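Notebook, September — overdyeing black cotton, second round
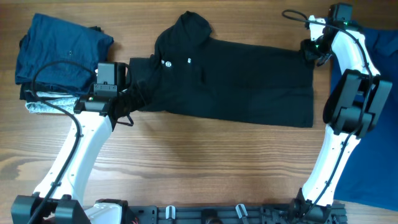
Sollano Textile Workshop — Dye and Finishing Group

Picked up from where the first round stopped. The question is still whether we can bring faded black cotton back to an even black without the brown cast we got from the Ternow powder. Swatches only for now, all cut from the same bolt of jersey.

Scoured the swatches at 8 in the morning with soda ash and a little detergent. Water came off yellow, so I did it a second time. The bolt was sold as prepared for dyeing, but I would not trust that again.

Bath A: Ternow black, same recipe as before, salt added in two parts.
Bath B: Jerura black, salt all at once at the start.
Bath C: Jerura black, salt in two parts, soda ash held back until the end.

Held all three at 50 C. The small burner drifts, and B climbed to 91 before I caught it. Pulled the pot off the heat and let it come down with the lid off. B should be read with that in mind — it is not a fair comparison with C.

Rinsed cold, then hot, then cold again. A bled the longest and was still tinting the sink when C ran clear. Dried everything flat on the rack by the window.

Results after drying:
A is brown at the cut edges, same as last time.
B is dark but patchy, with a pale streak where the swatch folded over on itself.
C is the best so far. Neutral black, maybe slightly blue in daylight. Polyester seam thread did not take, as expected.

Rub test on C with a damp white cloth left a light gray mark. Will try the Thân fixative on half of it and leave the other half alone.

To do: clean the scale pan, there is powder under the rim. Order more soda ash. Repeat B with the good thermometer. Whoever borrowed the long tongs, please put them back on the hook by the sink. C goes in the wash with 2 undyed strips next, then we decide about full garments.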